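Robótica de servicio - Apuntes de la unidad 4
Preparación y guía de la visita al taller de Trinora
Profesora: Larysa Koval

Estos apuntes son para los estudiantes que van a la jornada de puertas abiertas en abril y también para quienes no pueden ir, porque una pregunta del trabajo final trata de este tema. Léanlos antes de la visita. El capítulo de manipulación con dos brazos del manual les ayudará, pero no es obligatorio.

1. Qué vamos a ver

Trinora tiene tres puestos abiertos al público. El primero es el de Wirnix, un programa que planifica el movimiento de los brazos. El segundo es el de pinzas, donde se pueden tocar las piezas desmontadas. El tercero, el más interesante para nosotros, es la demostración con telas. Cada grupo tiene 20 minutos por puesto. El nuestro empieza a las 10:20 en el puesto de telas, y después sigue el orden que indica el personal de la sala.

La tarea de la demostración se puede decir en una frase: ordenar telas dobladas y llevarlas a una cesta. Para una persona es una tarea de niños. Para un robot es difícil, y en la clase hemos hablado ya de los motivos, que repito aquí de forma corta.

Un objeto rígido tiene una posición y una orientación, es decir, seis números. Una tela no tiene una forma fija. Cuando la pinza la levanta por una esquina, el resto cae de una manera que depende del peso, del tejido y de cómo estaba doblada. El modelo que usamos en la unidad 2 (cuerpo rígido, contacto en dos puntos) no sirve aquí sin cambios.

2. El puesto de telas

Son dos brazos que comparten una mesa verde oscura, dentro de una cabina pequeña pintada como un cielo con nubes y estrellas. Fíjense en el reparto del espacio: cada brazo tiene su base en la parte delantera, uno a cada lado, y los dos pueden trabajar cerca del centro. En esa zona común existe el riesgo de choque y allí hay que planificar con más cuidado.

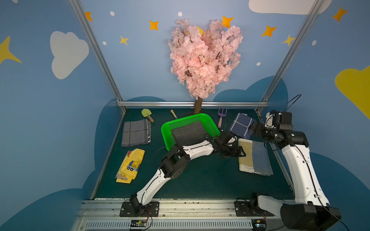
Última modificación de esta página: abril, 18:40

Las telas son de dibujos diferentes: cuadros, rayas, una amarilla con un camión. Esto importa para la visión. Un dibujo regular, como la cuadrícula blanca sobre fondo oscuro, ayuda a estimar los pliegues, porque las líneas se deforman con la tela. En cambio, una tela arrugada con un dibujo irregular da bordes falsos y el sistema puede confundir un color impreso con un límite del objeto. Comparen la amarilla con la de rayas y piensen dónde pondrían ustedes la pinza.

También hay herramientas de jardín de juguete en la mesa. Son objetos rígidos y con mango, por lo tanto se agarran con otra estrategia. Para el informe me interesa que expliquen esta diferencia con sus palabras.

La cesta es de malla de plástico. Los bordes obligan a entrar desde arriba, y la malla tiene huecos donde una pinza fina se puede enganchar.

3. Datos para el ejercicio

En el cuaderno de prácticas usamos una serie de 386 intentos de agarre con telas, hechos en nuestro laboratorio con la pinza Dönmez. No son datos de Trinora, por favor no los mezclen en el informe. Calculen la tasa de éxito por tipo de tela y comenten si 70 intentos por tipo son suficientes para comparar.

4. Durante la visita

Se puede preguntar a los técnicos, pero esperen a que termine el ciclo. No se meten las manos en la cabina. Tomen notas de, al menos, un agarre fallido - si lo hay - y de lo que hace el otro brazo en ese momento.

El informe tiene un máximo de dos páginas y vale 20 puntos sobre 100. Quien no asista a la visita hace el ejercicio alternativo, con el texto de Trandden que está en la carpeta del curso.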